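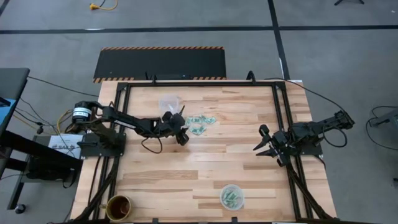
Play money, a clear cup and a round plastic container on the butcher-block table.

Pocket Money Table Opens at the Hillness Shop in July

Hi, I'm Ayodele Yusuf, and I run Genumine, a little company that makes money games for kids who would much sooner be doing something else. This July we're opening the Pocket Money Table at our shop in Hillness, and I'm so excited I've been boring my family with it since breakfast!

The idea came out of my own kitchen. My daughter had birthday cash in her sock drawer, in two coat pockets and (I found this one with the vacuum) under the couch. She had no clue what she owned. So I gave her a stack of pretend bills and a few see-through containers, and we started sorting. One for spending, one for saving, one for giving away. She kept changing her mind, which I loved, and we were still at it when the pasta boiled over.

That's pretty much the whole game. You get a pile of green paper bills, you spread them out on the table and you decide where they go. Fold them, crumple them, stuff them in — we really don't mind, they're made for it. I'm fussy about clear plastic, though. Kids like to see the money sitting there, and a piggy bank hides the best part.

Each round takes 30 minutes and comes with a deck of 92 story cards, written with our friends at Zedetti. One card has your bike tire going flat. Another has your grandma paying you way too much for raking leaves. My favorite is the one where your brother wants a loan, and I've seen that card start some pretty loud talks between grown-ups too.

We printed 3,000 copies of the boxed set for the first run, and 615 of those are going free to schools and after-school clubs. Odukoya, the print shop two doors down from us, did the bills and the cards, and they put up with me changing the shade of green four times. (Sorry again!)

The table is open to families every afternoon from 3 p.m. through the end of July. It's free, you don't need to book, and kids of any age can play as long as a grown-up stays with them. Teachers who'd like one of the free sets can ask at the counter or write to me care of Genumine, Hillness. I read all the mail myself, usually with a coffee, so give me a day or two to answer.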